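Dark red bedroom walls - keep or paint over?
Dernbridge Home Forum > Paint & Walls

mossyporch
We move into the Pisach Street house in April and the bedroom is dark red. My husband wants it gone. I kind of love it? Paint guy at Cenditz quoted us 115 a gallon for the good stuff, and I nearly choked.

tinroof68
Paint it. Red makes a room feel like the inside of a boot. We did ours in two coats over a gray primer, no regrets.

quiltsandcoffee
Noooo keep it! I've been in love with dark red for ages. 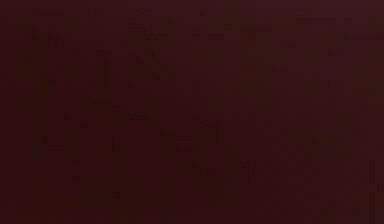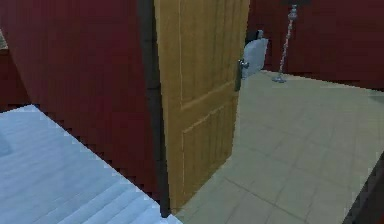 What I tell everybody is to live with a dark color through one full winter before you spend a dime. Mine looked awful in the first week (I had one sad lamp and beige everything) and then I changed the bedding and it was a whole different room. Look at the pale blue-white sheet against the maroon in the second one, that's the trick right there - light bed, plain wall, and leave it alone. I spent 200 on sheets and curtains and still have my red.

tinroof68
Sheets don't fix a room that eats daylight. Which way does the window face?

mossyporch
North :(

tinroof68
Well there you go.

quiltsandcoffee
North is fine! It's a bedroom, you're asleep in it. Get warm bulbs and try the Manríquez swatch cards before you let him near a roller.

mossyporch
Ordering the cards tonight. He gets one wall, maybe.

68 views | 2 shares

Related threads
Gray primer under red, yes or no
Curtains for a north window
Best roller for old plaster

Contact us | © Dernbridge Home Forum, September 2018 | Back to top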